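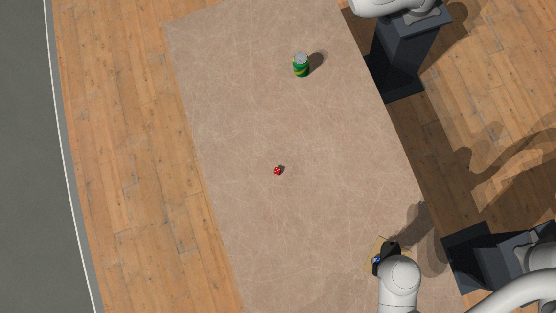

Two arms, one table: a green can, a red die, and an open gripper over the tan pad.

Home Gallery Rules Notes Contact

Sharing a Table: the Ustness House Rules in Pictures

2018-05-27
By Reet Bite

We finally have a written set of rules for running two arms over one table in simulation, and I'm so pleased with it that I wanted a gallery page to go along with the text! The rules were put together at Morance over the winter, with a lot of arguing (friendly arguing) between me and Brian Simiyu, and they cover everything we do in the Ustness setup before anyone is allowed to press start. There are 9 of them. They fit on one sheet, and Brian has already laminated it.

Why bother with rules in a simulator, where a crash costs you a reset? I get this question a lot and I love answering it. Whatever you let slide on the screen comes along with you to the lab at Domley, where the arms have real weight. If people get used to starting a run with both arms parked any old way, they'll do it there too. So we treat the virtual table like the real one, with the same start check, the same stop words and the same log sheet.

Rule 1 is my favorite and also the dullest: look before you move. Both grippers, both wrists, then every item on the table, in that order, out loud if you have a partner. A can standing in the open is easy. A small die is the kind of thing your eye slides right over, and it's a rotten thing to close two fingers on by surprise. In December we went back through 340 logged runs and marked each one where the start check had been skipped. I won't print the whole table of results, but it was enough to move that rule from the bottom of the sheet to the top.
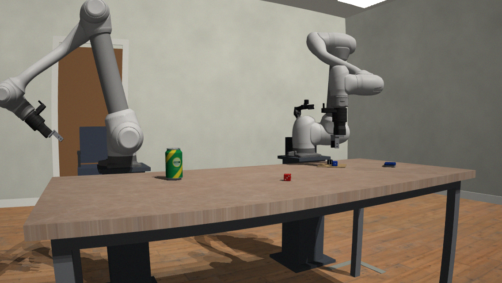 Rule 4 deals with who owns which part of the table, and it's the one that took us longest to word. Each arm has its own side and there's a shared strip between them, where only one arm may enter at a time. You call the strip, you do your work, you leave, you say "clear." Simple! Where it gets interesting is close to a base. The black die and the blue die are side by side right in front of the right arm's base plate, with the thin yellow sticks next to the blue one, so under our rule all of that belongs to the right arm and the left one doesn't reach across for it, even when the path looks free. The left arm may ask for a handover at the strip. Brian wanted an exception for short reaches and I talked him out of it over two very long lunches.

Some smaller points people write to me about:

Speed. Half speed in the shared strip, always. Full speed is fine on your own side once the check is done.

Parking. Grippers up and open at the end of a run, 40 centimeters over the tabletop. Straight down is fine - sideways isn't.

Logging. Write the run down even if you stopped it after two seconds. Those short ones are the most useful of the lot when we sit down to revise the sheet.

Stopping. Anyone watching can call a stop, including visitors. You stop first and ask afterward.

Kairys is trying out the sheet with their own two-arm table this summer, and I can't wait to see what they scribble in the margins. If you use it too, send me your changes, especially on Rule 4. Brian is still hoping for his short reaches.

This site uses cookies to remember your settings. Accept / Read more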